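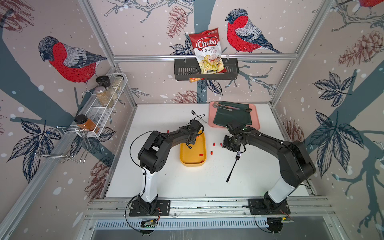
The meeting opened on Thursday at 4:30 p.m. in the back kitchen at Khurana, with Silvan Rainer in the chair. The first item was the potato and leek pie, which goes back on the menu when the cold weather comes. Last season we sold 464 of them, and the kitchen wants to keep the filling as it is and change only the crust. The recipe card that goes home with each pie needs a new border. It was agreed to copy the wallpaper, with the red-breasted birds, pinecones and branches on the pale pink background, and to leave out the snowflakes so the card can be used through spring.

**Minutes of the last meeting**

Accepted with one correction. The onion soup is made with beef stock. The earlier minutes said chicken.

**1. Pie crust**

Three crusts were baked before the meeting and tasted cold, then warm.

- All butter: best flavor, but the bottom went soft under the leeks.
- Half butter, half lard: held up well. Two people found it too salty, and it turned out the salt had been added twice.
- Butter with a spoonful of sour cream: easiest to roll and did not shrink.

The sour cream crust was chosen. One batch uses 900 grams of flour. The dough must rest overnight in the walk-in. Silvan asked that the date be written on the wrap, as two batches in August were used too early and tore.

**2. Filling**

No change to the potatoes or the thyme. Leeks are to be cooked for 17 minutes over low heat with the lid on, then drained well. The cream goes in off the heat. A request for bacon was discussed and turned down for now, as this is the only pie on the menu without meat.

Grated cheese on top was tried in two of the test pies. It browned before the crust was done. The kitchen will try adding it for the last part of the bake and report back.

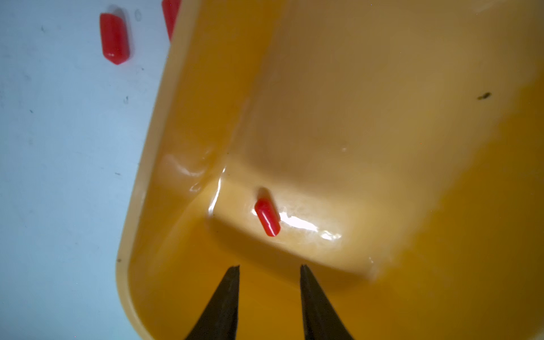
The same test will be done with breadcrumbs in place of cheese. Stale rye from the counter can be used, provided the caraway seeds are not too strong. If neither topping works, the pie stays plain with an egg wash.

**3. Reheating instructions**

Customers have been calling to ask how to warm the pie at home. The current card says "warm through," which is no help to anyone. New wording was agreed:

> Heat the oven to 300°F. Cover the pie loosely with foil and warm until the center is hot. Take the foil off for the last few minutes. Do not microwave the whole pie.

Single slices may be microwaved, but the crust will be soft. A line will be added to say so.

**4. Suppliers**

Tallov will keep supplying the potatoes. Their last delivery had a lot of small ones, and peeling took most of a morning. Silvan will call them and ask for large only.

Trornier has offered cream in bigger jugs at a lower price per quart. The kitchen does not have fridge space for them before the soup pots are moved. Held over.

Stallovent has not answered about leeks. If there is no word by the next meeting we buy from the market.

**5. Questions from the counter**
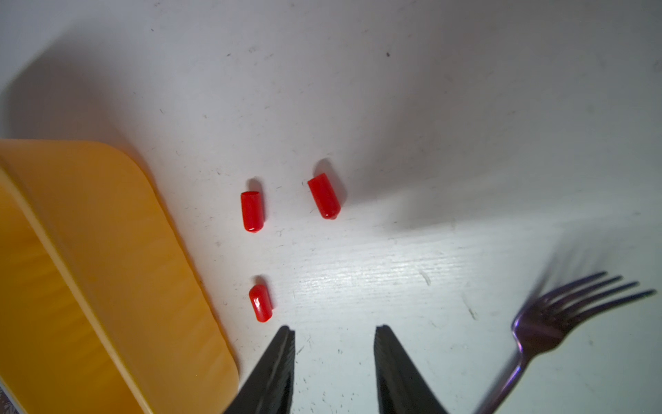
Can the potato and leek pie be frozen?

Freeze it unbaked and without the egg wash, wrapped tightly, and bake it straight from the freezer with some extra time. A baked pie can be frozen too, but the potatoes turn grainy.

The counter staff asked for this to be printed on the back of the card. Agreed, if it fits.

**6. Other business**

The big rolling pin has a crack near one handle and should not be used. Order another of the same length.

The timer on the left oven runs slow. Use the wall clock until it is fixed.

**Actions**

- Silvan: call Tallov about potato size, chase Stallovent.
- Kitchen: two more topping tests, one cheese and one rye.
- Counter: type up the new card text and send the border to the printer.

Meeting closed at 5:40 p.m.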